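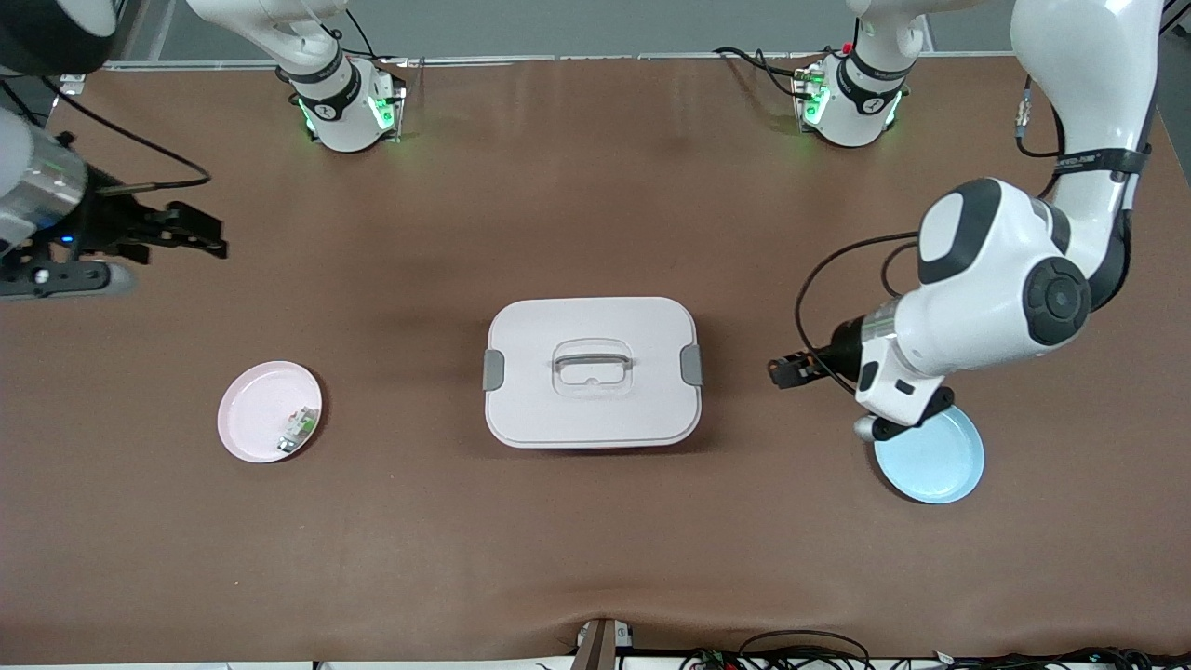
4.2 Do construction kits teach programming?

Claims for learning gains from modular robot kits are common and mostly weak. The Trirnach trial reported that children who built with the kit for a term did better on a sequencing test, but the test was written by the team that designed the lessons, and the comparison group got no extra teaching of any kind. Any well-run club might have done as much. Garg's later study at Grernness was more careful. She gave 80 pupils either the Govo blocks or paper exercises covering the same ideas, and the gap between the groups was small enough that we would not build a syllabus on it.

Magalhães takes a kinder view, arguing that interest matters more than scores at this age. Perhaps it does. Her evidence, though, is a questionnaire filled in on the last afternoon of the course, when the children had just raced their models – hardly a neutral moment to ask. We found no follow-up in any of the papers we read.

Figure 2 is laid out with this in mind. Pupils keep the same task and the same teacher, and only the material changes. We make no claim about creativity, a word used freely in the Lopes handbook and left undefined there. Drop-out is reported separately, as earlier work tends to count only those who finished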